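Luno 二本指グリッパー 部活・授業セット
品番 Luno-591
Litarel ロボット教材/ハンド・グリッパー
最終更新 2019年3月8日(金)

こんにちは、Litarelで教材を担当しているMateja Perićです。普段は教材づくりのかたわら、放課後のロボット部で指導もしています。商品ページなのにやたら話が長い、と社内で言われているんですが、このページは好きに書いていいと許可をもらったので、今回も長いです!急いでいる方は下の「セット内容」と「仕様」まで飛ばしてください。

Lunoは、小型アームの先に付けて使う二本指の電動グリッパーです。中学・高校の部活や、大学の入門クラスで使ってもらうつもりで作りました。左右の指が平行に開いて閉じる、やることはそれだけ。でも、その「それだけ」で一学期まるまる遊べます。部員がいちばん長く触っているのも、アーム本体よりこっちですね。

指は黒い樹脂で、内側が大きく抜いてあります。軽くしたかったのと、指の向こうがちょっとでも見えるといいなあと思って、この形になりました。手首のカメラで作業を覗くとき、この抜き穴が地味に効くんです。初期の試作品は抜いていない板だったんですが、部員から「壁みたい」と言われまして、その週のうちに描き直しました。

先端は斜めに落としてあるので、机の上に寝ている小さなものにも寄せていけます。試し掴みの材料は何でもいいんですけど、うちの部の定番はチェスの駒。ポーンは首のくびれに指が入るかどうかで難しさががらっと変わりますし、ナイトは向きを間違えると鼻先をつまむことになって、見ている側はかなり楽しいです。

部の課題は「Vitale」という名前で呼んでいます(名付けたのは私ではありません、由来を聞いても教えてくれないんです)。立っている駒と倒れている駒をまぜて置いて、アームで拾う、立てる、盤の決まったマスに置く。盤を使わない日もあって、机にばらっと駒を置いて拾うだけの日は準備が早いので、テスト前の短い活動によくやります。

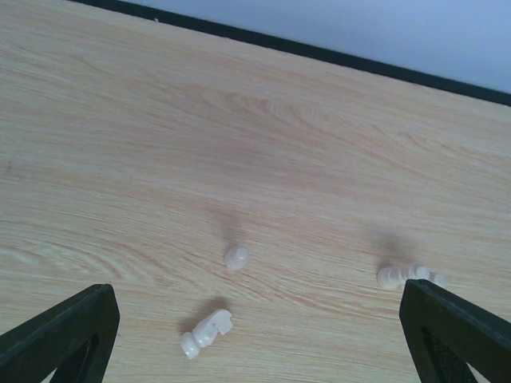
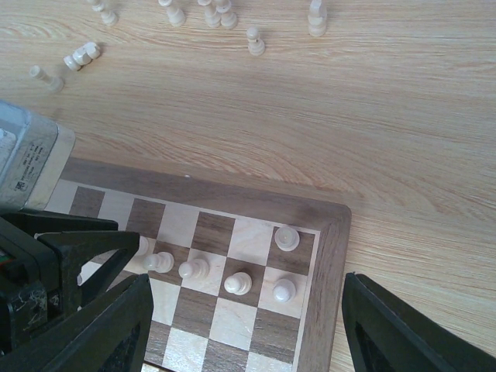

黒い指と白い駒、Vitaleの練習机にて

Vitaleのルールは簡単で、掴み損ねても減点なし、盤から別の駒を落としたら最初から。これだけなのに、みんな妙に慎重になるんですよね。一年生はまず力を強くしすぎて、駒を指の間からつるんと飛ばします。次に怖くなって弱くしすぎて、持ち上げたところでぽとん。その間のちょうどいいところを、数字をいじりながら自分で見つけてもらいます。私はなるべく口を出さないようにしているんですが、出します。すみません。

開き幅も同じで、全開のまま降りていくと隣の駒を指の外側で押してしまいます。混んでいるところでは、降りる前に幅を狭めておくこと。プログラムに一行足せば済む話なのに、倒してみないとなかなか書かないんですよねえ。部のノートには「降りる前にしぼる!」と太い字で書いてあって、その横に涙の顔が描いてあります。

盤のマスには明るい色と暗い色があるので、カメラの画像処理を勉強する題材にもなります。明るいマスに白っぽい駒、という組み合わせがくせもので、しきい値ひとつで押し切ろうとした班はたいていそこで止まります。輪郭を見る、影を見る、盤の位置から逆算する、どの道でもかまいません。去年の九月に始めたクラスでは、影を駒と間違えて何もない机を掴みに行く班が続出して、「幽霊ポーン」という言葉ができました。いまでも使っています。

■ セット内容

・Luno本体
・標準指(黒・抜き穴つき)左右一組
・滑り止めシート(指の内側に貼るもの、切り分けて使えます)
・アーム取付板とねじ
・接続ケーブル
・六角レンチ
・授業用プリント「拾う・立てる・置く」

チェスの駒と盤は入っていません。よく聞かれるんですが、お手持ちのものや安いもので十分です。木でも樹脂でも、形がはっきりしていれば練習になります。カメラも別売りです。アームに付いているものがあれば、それを使ってください。

■ 仕様

本体重量 591 g(標準指を含む)
握力設定 17段階
動作モード 3種類(位置/力/ゆっくり)
制御ソフト Retix(無料配布)
交換用標準指 左右一組 2,054円(税込)

「ゆっくり」は、名前のとおり本当にゆっくりです。初回の授業はこれだけで通してもらって大丈夫。指を挟んでも痛くない速さと力にしてありますが、だからといって自分の指を挟んで遊ばないように、と部では毎回言っています。毎回言うということは、毎回やる人がいるということです。

■ Retixについて

Retixは画面でブロックを並べても使えますし、Pythonからも呼べます。部では最初の何回かだけブロック、そのあとは各自で好きなほうに移ってもらっています。意外とブロックのまま最後まで行く子もいて、それがまた速いんです。見た目で馬鹿にした上級生が練習試合で負けて、翌週こっそりブロックに戻っていました。

記録機能もあります。指の開き幅と握る力を時間つきで残せるので、「さっき掴めたのに今度は掴めない」というときに前の回と見比べられます。報告書のグラフもここから出せます。ファイルはCSVなので、学校の表計算ソフトでそのまま開けます。ファイル名は自分で付けられますから、「最終」「最終2」「ほんとに最終」を作る前に、班の中で決まりを作っておくのをおすすめします……。

■ 指の交換と手入れ

指は左右ともねじで留まっているだけで、授業の合間に交換できます。使っているうちに角が白っぽくすれてきますが、掴むのに影響はありません。滑り止めシートがてかてかしてきたら貼り替えどき。アルコールでごしごし拭くとシートの端がめくれるので、水で湿らせた布を軽く固くしぼって拭いてください。

取り付けるときは左右の先端を一度ぴったり閉じて、段差がないか見てからねじを締めます。段差があるまま使うと、駒が持ち上がるときにくるっと回ります。ポーンならまだ笑えるんですが、ナイトだと後ろを向いて置かれます。

それから配線。アームが手首をひねる動きをすると、ケーブルが思ったより引っ張られます。手首のまわりに少したるみを残して留めてください。きれいに見せようとしてぴんと張る班が毎年いて、毎年抜けます。見た目は多少もさっとしていていいです!

■ 自作の指を付けたい方へ

ぜひやってください!取付部の図面は購入者ページに置いてあります。3Dプリンターがある学校なら、標準指をしばらく使ったあとに自作の指を作る課題にすると盛り上がります。うちの部では、先をうんと細くしたもの、内側をポーンの首に合わせて丸くえぐったもの、なぜかくちばしの形をしたものが出てきました。丸くえぐった指は立っているポーンにはめっぽう強くて、寝ているポーンにはさっぱり。くちばしは持ち主の愛だけで動いていました。

積層の向きだけは気をつけてください。指を立てて印刷すると、横から力がかかったときに根元の層で割れます。寝かせて印刷したほうが持ちます。抜き穴を欲張りすぎるのも同じで、軽くはなりますが、握ったときに指がしなって先端が開きます。しなりを利用してやわらかく掴むのもひとつの手なので、そこは班で相談、ということで。

■ よくいただく質問

他社のアームに付きますか、という質問がいちばん多いです。取付板の穴位置が合えば付きます。合わない場合は板だけ加工してください。加工前に図面を送っていただければ、私か同僚が見てお返事します(部活のある日は返事が夜になります)。

大会で使っていいですか、とも聞かれます。大会ごとに規則が違うので、主催の方に確認をお願いします。重量と外形図は印刷できる形で用意してあります。車検のときにそのまま出せるよう、余計な宣伝は入れていません。

一台を何人で使うのがいいですか。操作する人、画面を見る人、駒を並べ直す人がいるとうまく回ります。並べ直す係は地味に見えて、意地悪な置き方を考えはじめると急に目が輝きます。交代の順番は先に決めておいてください、もめます。

授業用プリントはコピー自由です。書き込んだもの、改造したものを送ってくださると飛び上がって喜びます。ご注文は学校名と納品希望日を添えて、見積フォームからどうぞ。公費払いの書類もフォームの備考欄に書いていただければ一緒にお送りします。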